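23 February 2014

Back on machine 686 again, the old desktop that drives the label bench, and I'm determined to get this written up while I still remember what I did, because the notes I left myself in July are next to useless (one line, "memory again?", and a tea ring). For anyone coming to it fresh: it has been stopping part way through the Posodis import, never in quite the same place, and after a restart it behaves beautifully for a day or two, just long enough for everyone to forget about it.

Lid off and on its side first thing. I gave the vents a good going over with the soft brush and then the little vacuum, and spent far longer on that than I meant to, but it is a lovely satisfying job and I won't apologise for it. Cooler off next. The old paste had gone to something like dried toothpaste and needed two rounds of wiping before the top of the processor came up pale and clean. I left the processor where it was, lever down, and did not touch the screws on the bracket. One of them was a bit chewed when the machine came to us and I'd like it to stay no worse than it is.

Memory after that. All the sticks out, each one labelled with a bit of masking tape so that we know which slot it came from, edges wiped, and then back in one at a time with a run of the Boros checker for each. A pass takes almost 200 minutes on this machine, so please don't sit and watch it, go and do something cheerful. The latches are stiff. Push them right back before you offer the stick up, and press at both ends together until they come in by themselves. I had one that felt home at one end and plainly wasn't at the other, and I do wonder now how many of our crashes have been exactly that.

First stick through stopped with an error at step 836. Same stick, next slot along, went to the end without a murmur, so I am leaning towards the slot, though I'd want to see it happen twice before I said so out loud. I've put a dot of tape on the case rail next to the one I suspect.

The Undex price for a replacement board is 170 pounds plus carriage, which seems a lot for something this age. I'd sooner run on fewer sticks for a while and see how the import gets on.

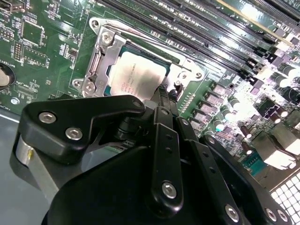
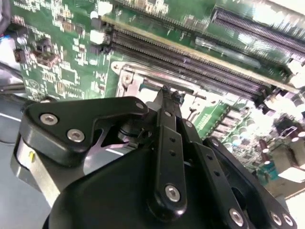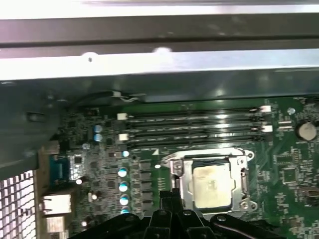

Vilura Workshop, Bench Computers and Repairs

Still to do: rest of the sticks through the checker, fresh paste (the new tube is in the second drawer, not the one by the sink, that one has separated), cooler back on, then a full Posodis import with the lid still off. The serial lead for the label printer is coiled on the hook behind the door. Please leave it there, it's the only long one we have. Also need more masking tape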